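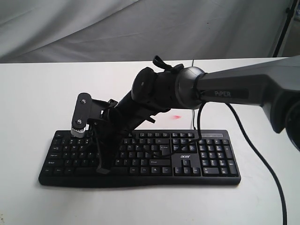
Black full-size keyboard on white tabletop, gray curtain behind.

Stendix 200 Room Divider Curtain
Item no. 3347. Supplier: Lukier.

Woven polyester, gray or off-white. Hemmed on four sides, with grommets along the top edge. Finished width 63 inches per panel. Flame-retardant treatment is applied at the mill and is not renewed by machine washing. Steam on low from the back of the cloth. 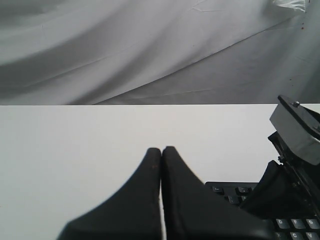
Light gray fabric, draped, with a white tabletop in front.

Track, end stops and hooks are sold separately. Maximum hook spacing is six inches. Panels ship folded; hang for 36 hours before trimming the hem.

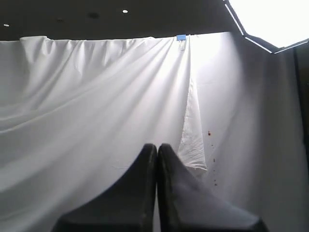

Can two panels be joined on one track?
Overlap them by one grommet and share the hook.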